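Frühstücksbuffet in einer kleinen Pension planen und aufbauen

Anleitung aus der Pension Abdella, Deltton
Stand: 1. August 2018

Die Anleitung beschreibt den Aufbau eines Frühstücksbuffets für Häuser mit wenigen Zimmern und ohne eigene Servicekraft im Frühstücksraum. Vorausgesetzt werden eine zugelassene Küche, ein Kühlschrank mit Thermometer und ein Raum mit mindestens einer freien Wand. Lebensmittelrechtliche Vorgaben werden nur so weit behandelt, wie sie den Aufbau betreffen. Im Zweifel gilt die Auskunft der zuständigen Behörde.

Benötigtes Material

Ein langer Tisch oder zwei gleich hohe Tische
Abdeckplatte, abwaschbar, starr
Rutschhemmende Unterlage in Streifen
Kühlplatten mit Wechselakkus, doppelter Satz
Wasserkocher oder Thermoskannen
Steckdosenleiste mit Schalter, fest montierbar
Schilderhalter für die Allergenkennzeichnung
Maßband, Kreppband, Bleistift

1. Bedarf ermitteln

Grundlage jeder Planung ist die Zahl der Frühstücke, nicht die Zahl der Betten. In der vergangenen Saison wurden im Haus 3.658 Frühstücke ausgegeben. Der Wert stammt aus der Buchungssoftware Visorine, Menüpunkt »Auswertung«, Unterpunkt »Verpflegung«. Wer ein anderes Programm verwendet, zieht die Zahl aus den Rechnungen. Zimmer, die ohne Frühstück gebucht wurden, müssen vorher herausgefiltert werden. Kinder werden als volle Frühstücke gezählt, auch wenn sie nicht berechnet wurden – sie verbrauchen Stellfläche, Geschirr und Zeit wie alle anderen.

Aus der Saisonsumme wird ein Tagesmittel gebildet. Ausgelegt wird das Buffet allerdings auf den stärksten Tag im August. Ist der Spitzentag deutlich stärker als das Mittel, empfiehlt sich eine Erweiterung: eine kurze Grundausstattung, die das ganze Jahr steht, und ein Zusatztisch, der nur in der Hochsaison aufgestellt wird. Ein dauerhaft zu großes Buffet sieht an schwachen Tagen leer aus und verleitet dazu, zu viel Ware herauszustellen.

2. Laufrichtung festlegen

Die Laufrichtung ergibt sich aus der Lage der Tür. Gäste beginnen dort, wo sie den Raum betreten, unabhängig davon, wo die Teller stehen. Die Teller gehören deshalb an das türnahe Ende. Danach folgen Brot, Kaltes, Obst und Cerealien. Besteck und Servietten kommen nicht auf das Buffet, sondern auf die Sitzplätze. Das spart Fläche und verhindert, dass Gäste mit vollem Teller noch einmal anstehen.

Heißgetränke stehen getrennt. Der Grund ist die Wartezeit: Eine Tasse Tee dauert länger als eine Scheibe Käse. Steht der Wasserkocher mitten in der Reihe, kommt der gesamte Ablauf zum Stillstand. Ein Beistelltisch mit 3 Stellplätzen (Kaffee, heißes Wasser, Milch) reicht aus.

Vor dem Kauf von Möbeln wird der Grundriss mit Kreppband auf dem Boden abgeklebt. Stühle werden dabei so weit herausgezogen, wie sie im Betrieb stehen würden. Der Durchgang zwischen Buffet und Stuhllehnen muss auch dann noch für zwei Personen reichen. Anschließend wird der Weg mit einem beladenen Tablett abgegangen, einmal in jede Richtung. Stellen, an denen das Tablett gedreht werden muss, werden markiert und beseitigt.

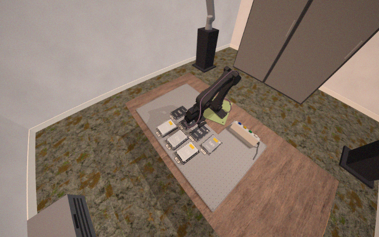 3. Tisch und Abdeckplatte

Der Buffettisch sollte aus einem Stück bestehen und an keiner Stelle wackeln. Bei zwei Tischen werden die Gestelle an der Stoßkante verschraubt, eine Klammer genügt nicht. Holzoberflächen vertragen weder Marmeladenränder noch Kondenswasser von Kühlplatten und werden daher mit einer starren Platte abgedeckt. Eine Platte mit regelmäßigem Lochraster wie die große hellgraue auf dem langen Holztisch ist für diesen Zweck nicht geeignet, da sich Krümel und Saft in den Löchern festsetzen. Die Aufteilung lässt sich dagegen übernehmen: an der einen Längsseite ein schmaler Streifen Holz, an der anderen eine deutlich breitere freie Fläche. Im Frühstücksraum liegt die breite Seite zum Gast und dient zum Abstellen des Tellers. Auch ein Tischende wird frei gehalten. Dort wird gebrauchtes Vorlegebesteck abgelegt, bis es ausgetauscht ist.

Unter die Abdeckplatte kommen Streifen einer rutschhemmenden Unterlage, quer zur Tischlänge verlegt. Eine vollflächige Unterlage hält zwar besser, lässt aber eingedrungene Feuchtigkeit nicht mehr abtrocknen. Die Platte wird einmal in der Woche abgenommen, die Streifen werden gewaschen, der Tisch bleibt bis zum nächsten Morgen unbedeckt.

Geschliffene Plattenkanten sind Voraussetzung. Scharfe Kanten beschädigen Ärmel und die Auflage darunter. Bei einem Zuschnitt aus dem Baumarkt muss die Kantenbearbeitung gesondert bestellt werden.

4. Stellplan zeichnen

Jedes Gefäß erhält einen festen Platz. Der Stellplan wird im Maßstab gezeichnet, laminiert und in der Küche neben der Durchreiche aufgehängt. Vorgehen:

Alle Gefäße leer auf die Abdeckplatte stellen.
Zwischen den Gefäßen eine Handbreit Abstand lassen.
Vorlegebesteck einlegen und prüfen, ob Griffe in das Nachbargefäß ragen.
Hohe Gefäße nach hinten, flache nach vorn versetzen.
Positionen auf Papier übertragen und nummerieren.
Auf der Rückseite des Plans die Nachfüllmenge je Position eintragen.

Der Plan muss so eindeutig sein, dass eine Aushilfe das Buffet ohne Rückfrage aufbauen kann. Geprüft wird das durch einen Probeaufbau mit einer Person, die am Plan nicht mitgearbeitet hat. Abweichungen vom Plan werden nicht mündlich geklärt. Sie führen zu einer Korrektur des Plans.

5. Kühlung

Wurst, Käse, Butter, Joghurt und aufgeschnittene Eier stehen auf Kühlplatten. Die Akkus werden am Vorabend eingefroren, der zweite Satz bleibt als Reserve im Gefrierfach. Gewechselt wird zur Hälfte der Frühstückszeit, auch wenn die Platten sich noch kalt anfühlen. Die Temperatur wird an der Ware gemessen. Ein Messwert an der Oberfläche der Kühlplatte sagt über die obere Lage Käse nichts aus.

Es wird in kleinen Mengen nachgelegt. Eine halb gefüllte Platte, die zweimal ersetzt wird, ist einer vollen vorzuziehen. Frische Ware wird nie auf Reste gelegt. Die alte Platte geht zurück in die Küche, die neue kommt komplett auf den Platz. Was einmal im Gastraum stand und nicht verpackt ist, wird nach dem Frühstück entsorgt und nicht erneut angeboten.

6. Stromanschluss

Zu prüfen ist, welche Geräte gleichzeitig laufen. Toaster und Wasserkocher liegen je nach Ausführung bei rund 1.000 Watt und darüber. Maßgeblich ist das Typenschild. Beide Geräte an einer Leiste, dazu eine Kaffeemaschine, führen in älteren Häusern regelmäßig zur Auslösung der Sicherung – meistens dann, wenn alle Tische besetzt sind. Toaster und Wasserkocher werden deshalb auf getrennte Stromkreise gelegt. Welche Steckdosen zusammengehören, wird durch Abschalten der einzelnen Sicherungen ermittelt und im Stellplan vermerkt.

Die Steckdosenleiste wird unter der Tischplatte verschraubt, mit dem Schalter zur Wandseite. Leitungen dürfen den Laufweg nicht kreuzen. Kabelbrücken sind im Frühstücksraum keine Lösung, sie werden zur Stolperstelle für Gäste mit Tablett. Führt kein Weg an der Wand entlang, wird der Gerätetisch versetzt.

7. Kennzeichnung

Allergene werden an der Ware angegeben oder in einer Mappe, auf die ein gut lesbares Schild hinweist. Im Haus wird beides verwendet. Die Schilder werden mit der Vorlage Plulosis erstellt, die für jedes Produkt Bezeichnung, Allergene und Lieferant in einer Zeile führt. Bei einem Wechsel des Bäckers genügt die Änderung dieser Zeile und ein neuer Ausdruck.

Zu beachten:

Schriftgröße so wählen, dass das Schild aus Armlänge lesbar ist.
Schilder hinter das Gefäß stellen, da sie vor dem Gefäß beim Entnehmen umfallen.
Handschriftliche Ergänzungen am selben Tag in die Vorlage übernehmen.
Die Mappe mit Datum versehen und alte Seiten entfernen.

Hausgemachte Marmelade erhält ein eigenes Etikett mit Sorte, Kochdatum und Zutaten. Angebrochene Gläser werden mit dem Öffnungsdatum beschriftet.

8. Ablauf am Morgen

Der Aufbau erfolgt immer in derselben Reihenfolge: Tisch abwischen, Geschirr, trockene Ware, Getränke, Brot, gekühlte Ware. Die Kühlung kommt zuletzt. Heißes Wasser wird kurz vor Öffnung der Tür bereitgestellt. Für den vollständigen Aufbau sollten nach einer Woche Einarbeitung keine Wege mehr doppelt anfallen. Ist das doch der Fall, stimmt meist die Lagerung in der Küche nicht mit der Reihenfolge im Stellplan überein.

Während der Frühstückszeit wird in festen Abständen kontrolliert: Füllstand, Vorlegebesteck, Krümel, Abfallbehälter. Vorlegebesteck wird zur Halbzeit vollständig getauscht, gleichzeitig mit den Kühlakkus. Der Abbau beginnt mit der gekühlten Ware und endet mit dem Tisch.

9. Häufige Fehler

Brot läuft leer, Aufschnitt bleibt übrig: Die Menge wurde nach dem Einkauf und nicht nach dem Verbrauch festgelegt. Eine Woche lang Reste wiegen und die Nachfüllmengen auf dem Stellplan anpassen.

Stau am Toaster: Gerät vom Buffet auf den Getränketisch versetzen. Hilft das nicht, 2 Geräte an getrennten Stromkreisen aufstellen.

Wasser unter der Abdeckplatte: Kondenswasser der Kühlplatten läuft über die Kante. Kühlplatten auf Tabletts mit Rand setzen.

Schilder stehen falsch: Nummern des Stellplans auf die Rückseite der Schilder übertragen.

Gäste stellen benutzte Teller auf das Buffet: Es fehlt eine erkennbare Rückgabe. Ein Servierwagen neben der Tür, mit einem bereits abgestellten Teller, wird ohne Hinweisschild angenommen.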